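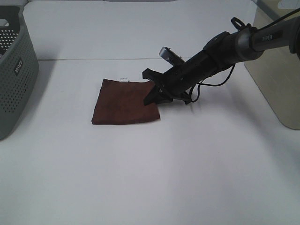
Folding is the last stage of laundering over which staff have full control, and it decides how an item will look when it is next taken from the shelf. Students often treat it as a minor task, yet most complaints about stored linen concern creases, uneven stacks and labels that cannot be found. Small cloths are the proper place to begin. A reddish-brown cloth folded into a rough square, with its white tag at the top edge, shows two matters at once: the edges are still slightly uneven and would need to be drawn level before stacking, and the tag is in a position where it can be located quickly. Both points will be assessed in the practical.

Unit 2: Folding and Storing Small Cloths
Linen Care and Housekeeping Practice, Wullum Institute
Handout for the session of Fri 13 April

Reading before the session

Students should have read the chapter on household textiles in the course reader and the February handout on sorting. The terms used there (face, reverse, selvage, hem, nap) are used here without further definition.

1. Fabrics with a nap

Suede-like and microfiber cloths have a brushed surface. The fibers lie in one direction, and the color changes when they are pushed the other way. A single cloth may therefore look lighter in one area and darker in another although the dye is even throughout. This difference in shade should not be recorded as fading or staining. Pass the flat of the hand once over the area; if the shade shifts, the cause is the nap.

Napped cloths are not pressed with an iron in this course. They are smoothed by hand and folded with the face outward. Folds should be laid down lightly, as a hard crease may remain visible on the surface for some time.

2. Procedure for the square fold

Lay the cloth face down with the tag at the edge farthest from you. Smooth it from the center toward the corners. Bring the near edge up to the far edge and match the corners before letting go of either. Smooth again. Bring one side across to the other.

If the layers have shifted, open the last fold only. Take the edge between finger and thumb, lift it a little, and set it down in line with the layer underneath. Do not drag the cloth across the table, which pulls the lower layers out of place.

Cloths that are not square to begin with will not produce a square fold. Set these aside in the tray marked Lodo for re-hemming.

3. The work surface

A pale, plain surface is preferred. Lint, loose threads and dark marks are easily noticed against it, and the outline of the cloth can be judged at a glance. The surface is cleared and wiped before each batch. Baskets are kept to the sides so that the middle of the table remains free for the full spread of the cloth.

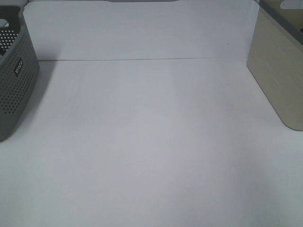 Figure 2. Work surface with the central area clear and a perforated gray basket at the left.

Perforated baskets are used for clean items in this unit because air can pass through the walls. Solid containers are acceptable for short periods only. Damp cloths are never placed in either.

4. Stacking and records

Stack no more than 17 cloths together. Place all folded edges toward the front of the shelf and all tags on the same side. The Jaiswal shelving in Room 342 is reserved for napped cloths; cotton and linen are stored on the Clanar units opposite.

Each batch is entered on the record sheet with the fabric type, the number of items and the initials of the person who folded them. Items sent for re-hemming are entered on a separate line.

5. Preparation for the practical

Students will fold one napped cloth and one cotton cloth and will be asked to explain any difference in handling. Record sheets must be handed in before leaving the room.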